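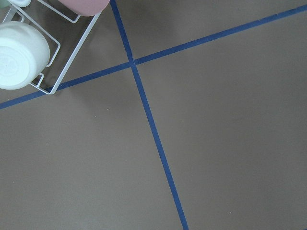

沥水架一角与胶带交叉处

台面分区笔记（二）：用胶带和纸试排厨房台面

上一篇写的是测量，这篇写试排。新厨房在Ditum，操作台长2,000毫米，深600毫米，水槽在左，灶具不在这一段上。橱柜二月进场，进场之前台面上的器具要先定位，插座和墙面挂杆的开孔位置都跟着器具走，开了孔再改就要换板。

试排的办法比较原始：铺纸，贴胶带，把器具搬上去，按做饭的顺序走几遍，记下来，再挪。用软件排过一版，平面上看每件东西都放得下，问题出在平面图不管手怎么伸，也不管东西往哪边倾。所以还是回到桌面上来做。

材料

纸用的是Bepari的包装纸，每平方米70克。这个克重偏薄，拉平以后边缘会翘，四周要压住再贴。好处是铅笔印清楚，写错了可以直接裁掉一块换新的。白纸也试过，反光重，晚上开顶灯看不清铅笔线。

胶带是Brokomo的深蓝色遮蔽胶带。选深色是为了和纸拉开对比，站着低头就能分辨边界。这种胶带手撕时边缘会起毛，对齐时以中线为准，不要以边为准。撕口想整齐就用美工刀，但刀容易划破下面的纸，我后来一律手撕。

另外需要卷尺、铅笔、直角尺，以及准备放上台面的全部器具。用纸盒代替器具的做法我不推荐，纸盒的外廓对得上，把手、支脚和开口方向都对不上。

贴线

先贴长线，再贴短线。长线决定左右两侧的分界，短线只负责把一个区再切开。两条线交叉的地方直接叠过去，不要断开再拼，断开以后很难保证两段在一条直线上。

每条线贴之前先在纸上点两端，拉紧胶带，两端同时落下，再从中间往两边抹平。贴歪了要揭的话，慢慢朝回折的方向揭，角度放平，纸面基本不起毛。揭第二次就不行了，纸会带起一层，那一条附近最好换纸。

斜线要不要校正，看用途。试排阶段我不校正。分区的作用是让每件东西有一个归属，边界斜一点，器具该越界还是会越界。真正要报给橱柜厂的尺寸，从器具的外缘量到基准边，和胶带无关。唯一要严格的是基准边本身，用直角尺核过再动手。

沥水架

沥水架是最先定位的，它体积大，又必须靠近水槽。这一只是带白色涂层的金属丝架，外廓由弯折的框组成，量尺寸时要量最外圈，不能量底脚。底脚内收，两者的差值足够让旁边的盘子放不进去。

定位的原则是让架子的一角靠近分区线，但不压线。压线以后，线就失去了参照作用，下一次挪回来不知道原来在哪里。我在架子四个脚的位置各点一个铅笔点，旁边写上版本号，挪动以后旧点不擦。

接水盘单独考虑。Bakitz有一款抽拉式的，可以从架子下面向前抽，前提是前方留出抽拉行程。台深600毫米，架子如果横放，前方余量够；竖放不够。架子的朝向因此先定为横放，等真正装好再复核。

还有一点和尺寸无关：金属丝架在纸上拖动会把纸带皱，要抬起来放。

案板、盘子和酒架

案板放在沥水架之后定。竹案板是长方形的，长边方向有两种放法。长边平行于台沿，切菜时手肘展得开，但占掉的台宽多；长边垂直于台沿，省宽度，刀的行程会朝向墙面。两种放法各做了一轮，记录里写的是平行。

盘子跟着案板走，切好的东西要有落脚的地方。浅绿色那只盘子我安排在案板的近身一侧，取放时不用越过案板。酒架则放在另一边，使用频率低，离水远就行，瓶口朝向留给墙面挂杆确定之后再说。

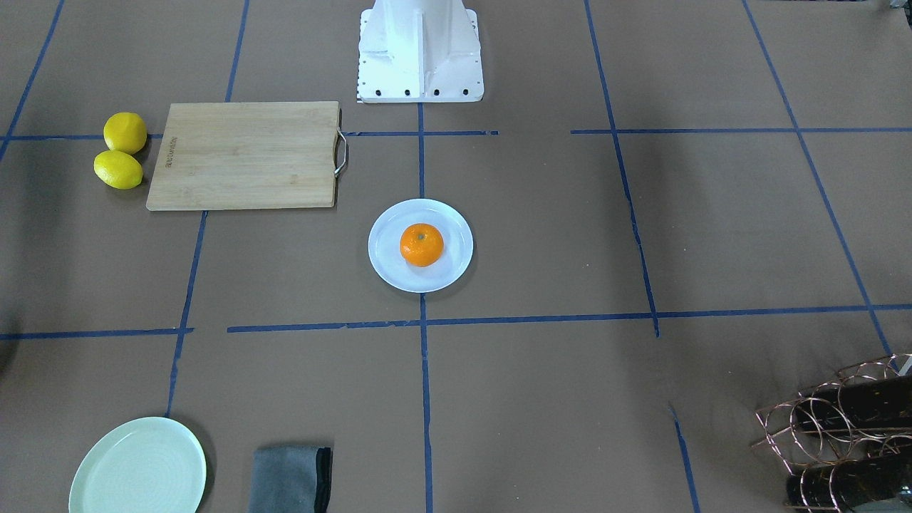
Tiruwork Gashaw在上一篇下面留言说，她排台面时从来不先分区，先把案板放在自己站得最舒服的位置，其余东西全部让它。分区线如果贴得早，人会不自觉地去迁就线，把案板往格子里塞，塞进去以后肩膀是歪的。她的建议是空着手站到台前，双手自然放下，手落在哪里，案板的中心就在哪里，然后再贴第一条线。

这个意见我照做了一遍，结果和原方案相差2厘米，案板整体往右移。差值很小，但方向和我预计的相反，原因是水槽在左，我习惯把身体偏过去。这一步已经并入流程，放在铺纸之后、贴线之前。

不过完全不分区我不同意。只有一块案板时可以全部让它，再加上沥水架和酒架，让来让去会绕回原点。线的用处是让每一版能够复现。没有线，第三版挪坏了，回不到第二版。

竹案板还有一个细节：板子的短边侧印着商标，字是竖排的。我拿印字的一端当作方向标记，固定朝左，每次放回去都按这个来。正反面也用铅笔在侧边做了区分，一面切生，一面切熟。

取冰的位置

取冰在家里属于低频动作，夏天除外，但它对台面的要求比想象中多。容器要开口大，勺子要有地方搁，旁边还要能放杯子，而且整组东西不应该和案板共用一个区。
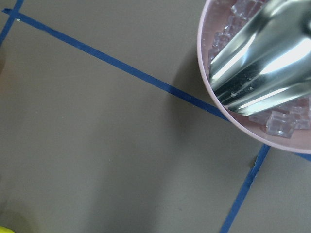 盛冰容器的选择我比较过桶和碗两种。桶保温好，口小，勺子进去以后手腕要立起来，连续取几次就不顺手。碗口浅而宽，勺子可以平着铲，缺点是化得快，台面上停留的时间要短。试排时用的是粉色的碗，里面装透明方块，不锈钢大勺直接搁在碗里，勺子一端伸到碗口外面。这样摆就能看出一个平面图上不存在的问题：碗的占地按碗口直径算是不够的，要加上勺子伸出去的那一截，而且伸出的方向决定了旁边哪一侧不能放东西。碗本身又压在胶带上，斜着过来的那条线从碗底下穿过去，在另一侧又露出来，说明这个区的边界划小了。记录里给这一项单独加了一栏，叫作外伸。

外伸这一栏后来补到了所有器具上。沥水架没有，案板有，锅有，水壶有，凡是带把手的都有。量法是从器具中心量到最远端，再注明方向，方向用钟点表示，正前方为十二点。报给橱柜厂的图上不写这个，自己留着。

勺子也考虑过挂到墙上。挂杆高度要看手举起来的位置，另外勺面弯曲，平挂时会往一边转，需要用带限位的挂钩。这部分没有试，等墙面定下来再说。

记录方法

每一版记录一张表，列依次是：器具、外廓长、外廓宽、外伸、离基准边距离、备注。备注里只写动作上的问题，不写好看不好看。例如“取盘时碰到架角”“勺柄挡杯”，这样的备注下一版可以直接对应处理。

走流程时按固定的菜单走，我用的是一顿普通晚饭：洗菜、切菜、装盘、取冰、倒水、收碗。每一版走的是同一套动作，才能比较。速度按平时做饭的速度，放慢了什么问题都不会出现。

光线也要记。晚上七点以后再走一遍，人站在台前会挡住顶灯，案板区的影子最重。新厨房准备在吊柜底下加灯带，位置跟案板中心走，案板往右移了，灯带的起点也要跟着改，这一条已经发给电工。

拆除

胶带不要留过夜太多次，时间长了胶会渗到纸里，揭的时候整片带起来。最终版确定之后，先量尺寸，再揭短线，最后揭长线。纸不要扔，卷起来标上版本号，橱柜进场那天铺到真台面上核一遍，点位对得上再让工人开孔。

待办：酒架瓶口朝向；挂钩样品；Bakitz接水盘抽拉行程复量；碗所在的区向外扩一次，重贴边线。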